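2 min read

How do I fold a slippery purple top so it stays square?

Asked by Birsen Gezer

Sorting clothes for a swap in Avstead and the lavender one is driving me nuts. Long table, black plastic sheeting over it, and everything slides. I get one straight edge and then the rest wrinkles up agian.
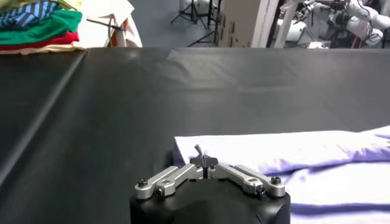

The straight edge, plus wrinkles.

Should I give up and roll it?

Orhun Güler
Sleeves first. Flat across the back, then sides in, then bottom up. If one sleeve end pokes out at the corner, open it up and redo – pressing harder won't help. And put a cotton sheet over the plastic, way less sliding.
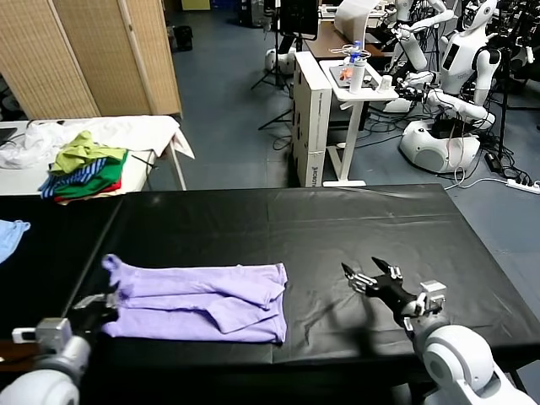 Photo: Birsen Gezer

Hüsnü Bilgin
Roll it. Also that pile on the white table, the yellow-green one on top, stripes, green, red underneath – refold those too or they'll crease before the swap. Took me 7 minutes for a stack like that.

Yavuz Taşdemir
use a folding board, 2 bucks used

Related
Getting loose threads off a hem
Keeping plastic sheeting from rippeling
Clothes swap labels, what size?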